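About Runari

We started Runari in a rented garage in Clallbridge with one van, a borrowed floor machine and a list of 4 customers, three of whom were related to us. Today we clean homes, dental offices, two yoga studios and the whole of the Jemal building on the east side, and we still get a kick out of walking away from a kitchen that shines!

Hussam Saab and Meron Shiferaw founded the company together. Hussam had spent years on night crews in office towers, and Meron had run the front desk at a small hotel, where she learned how much guests notice (everything, especially the bathroom mirror). They wanted a cleaning company where people stay long enough to get really good at the work. Our team is now 40 people strong, and most customers see the same faces every visit.

What we love

Dusting from the top down. Old wooden staircases. Customers who leave us notes on the fridge. Plain soap and warm water, which handle far more than most people expect. And cloths – we are a bit obsessed with cloths, and new hires get a full morning on them before they touch a vacuum.

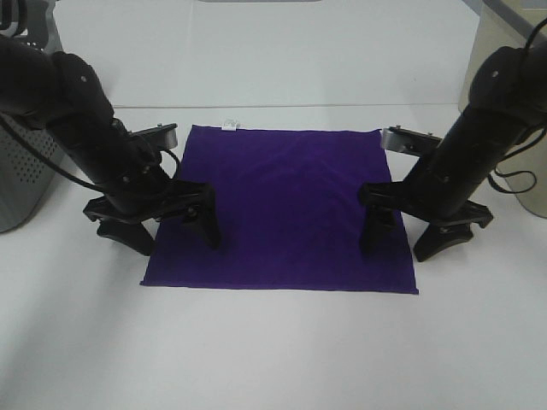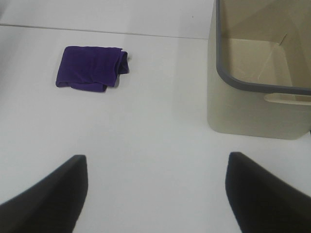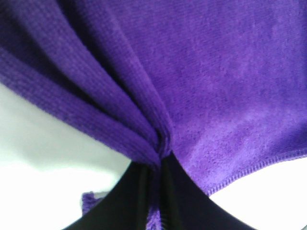
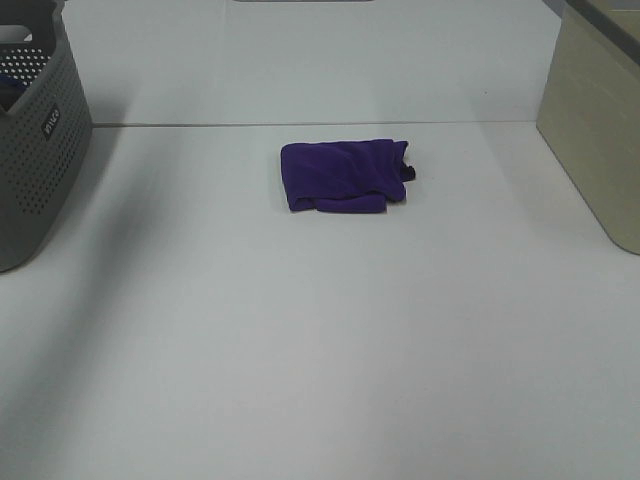
Purple cloth, white tabletop.

Training is run by Aldo Negri, who joined us in our second year and wrote the handbook everybody carries. It began as 4 stapled pages and has grown a good deal since, with a whole chapter on limescale that he is very proud of. New people spend their first two weeks paired with someone experienced, on full pay, and nobody goes to a customer's home alone until both of them feel ready.

Meron Abdella looks after scheduling and is probably the voice you will hear if you call. She can tell you which days we are in your neighborhood, whether we can fit in a move-out clean before the keys go back, and what to do about red wine on a pale rug while you wait for us. Kidus Tamiru takes care of our commercial customers and does a walk-through of every new site himself, flashlight in hand.

Around Clallbridge

Last year we cleaned 139 homes on a regular schedule and gave 2,000 hours of free cleaning to families dealing with illness or a new baby. The idea came from one of our crews, and we plan to keep it going for as long as we're in business. If you know a family who could use a hand, please tell us. Short notes are fine, and we keep them private.

We're adding two crews in November, so if you like early mornings and good company, come by the office and say hello. The coffee is always on, and Aldo will almost certainly show you the handbook.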